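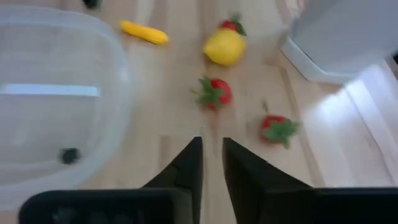 Strawberries, a lemon and a corn cob, as the gripper gets to know them.

News from the Robot Club

It has been a busy few weeks for the club, and I have been promising a proper update since the start of November, so please put the kettle on and bear with me, as I do tend to go on a bit once I get started on this subject.

Those of you who came along to the open evening will remember that we settled on "Clearing the Table" as our project for this term. The idea is simple enough to say in one breath: the toy fruit and veg are spread about, and the robot has to pick them up and put them in a tub. Doing it is another matter altogether! A strawberry is an awkward little thing to get hold of, what with the leaves at one end and the point at the other, and it will roll away from you given half a chance. We lost most of our first session to strawberries alone, and I have to say that everyone stayed remarkably cheerful about it.

The club has split into 2 teams for the term, and each was asked to choose a name. After a good deal of discussion (and, I am told, a vote that had to be held twice) we have Team Preniren and Team Codero. Preniren are looking after the picking up, and Codero are working on the letting go, which sounds like the easy half until you have tried it. Open the fingers too high and the fruit bounces. Leave it too late and you give the tub a good shove across the table.

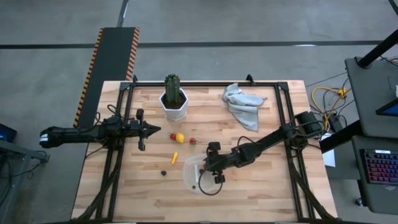
Two arms, one table and a clear plastic tub to aim for.

Getting a pair of arms to share one table has been the big lesson so far. Zhiqiang Dong, who leads our practical sessions and has the patience of a saint, asked the members to try the job by hand first, with a partner, one hand each and no talking. There were a lot of bumped knuckles and a lot of laughing, and afterwards the planning went much better - people had begun to say things like "I'll wait until you're clear", and that is more or less what we need the program to say too.

We have also been trying the arms with other things left out on the table, as you would find in any real kitchen. The members were quite firm that a tidy table was no sort of test.

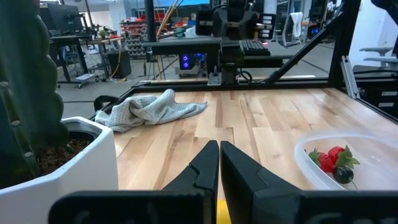 Each team keeps its own logbook, and I do wish I had room to print more from them. My favourite entry so far reads, in full, "Went for the lemon. Did not get the lemon. Lunch." By the end of term we would like to have some 100 tries written down between the two teams, good and bad alike, so that next year's members have something to start from.

After the break we shall be getting ready for the Grukarex Challenge, where each club has 3 minutes to clear its table. We can take up to 7 members, and there is a sign-up sheet on the club noticeboard. New faces are very welcome, and you don't need to have written a line of code before. Do bring a notebook, and tie back long hair, please.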